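Notebook, Wednesday, started 8:40

Continuing the bottle task for the Undard set. Yesterday's recordings are copied to the shared disk, and I have looked through all of them before starting today. Most are good. I threw away 12 episodes. In the majority of these the operator hesitated a long time before closing the fingers, and I don't want the policy to learn waiting as if it was part of the task. The rest were my own mistakes with the start button, where the recording begins when the arm is already moving.

Decision from the morning: we keep the instruction text short. "Pick up the bottle and place it on the left side." Avis (the annotation tool, the new version) lets us attach up to 4 sentences to each episode, and I was tempted to write many variations at once. I will do it later in one pass, when the motions are fixed. If I write them during collection I become careless, and last month we found sentences which didn't match the episode at all.

9:15. Teleoperation is a bit stiff at the wrist. I restarted the leader side and it became better, but I am not convinced that the restart was the reason. To watch. If it comes back, write down the time and the episode number, please, also if you think it is nothing.

Tape on the table: do not move it and do not clean it away. The tape is for placing objects by hand between episodes, and we use the same positions for the replay test. On Monday evening the table was wiped and one piece was put back a little wrong, so the first batch of that evening has a shift. I marked it in the sheet. I would keep the batch for training, but it must not go into the evaluation.

Order of work for each episode, as we agreed:
Put the cups first, then the bottle.
Arm to home, hands away from the table.
Start recording, wait until the light is steady, then move.
Grasp the bottle at the middle of the body, not at the cap.
Lift, carry, put down, open, go back to home.
Stop recording only when the arm is at home.

About the grasp. We had a discussion if grasping at the cap should be allowed. It is easier for the operator, but the bottle then swings when it is lifted and the placing becomes dirty. The Mitsotakis-Vlachou protocol, which we follow for the scoring, counts a placement only if the bottle stands by itself after release, so I prefer the middle of the body. It needs a lower approach, and the fingers have to come between the bottle and whatever stands behind it.

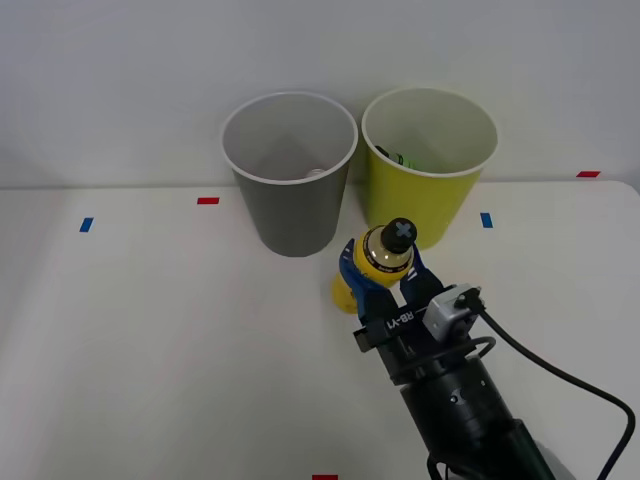 The low approach is also where most of the bad episodes come from. When the cups are close behind the bottle there is not much space, and the operator tends to come in too fast and correct at the last moment. I asked for a slower entry. The episodes become longer by 2 seconds, which I accept. For the learning it is more important that the last part before the contact looks similar each time.

11:50. Cable check. The camera cable at the gripper needs enough slack for the full turn of the wrist, but a long loop can drag on the table and touch the objects. I don't have a good solution yet – maybe a clip higher on the arm. Until then, look at the cable before each start and push it to the side by hand.

Afternoon, 14:10. Changed the rule for the cups. Until now we kept them in one place for a whole batch, and I suspect the policy uses them as a landmark for finding the bottle. The result from the Hastotlow checkpoint points in this direction: with the cups in the usual place it reached well, with the cups moved it went to the old place and closed on air. From now we move the cups after every second episode and leave the bottle where it is, and in the next batch we do the opposite. The items inside the cups may also be changed, but write it in the notes field.

Not decided: if we need episodes with a failed first grasp and a recovery. I would say yes, but as a separate folder, so we can train with and without.

15:30. Gripper force left at the old value. Pads look fine, no change.

To do:
– correct the camera time offset, it is still drifting against the joint log
– ask for a second bottle of the same type, as spare
– write the sentence variations in Avis after the batch is closed
– repeat the Hastotlow test with the new cup rule, same start positions

Stopped at 16:45. Arm is at home, power off, disk is copying.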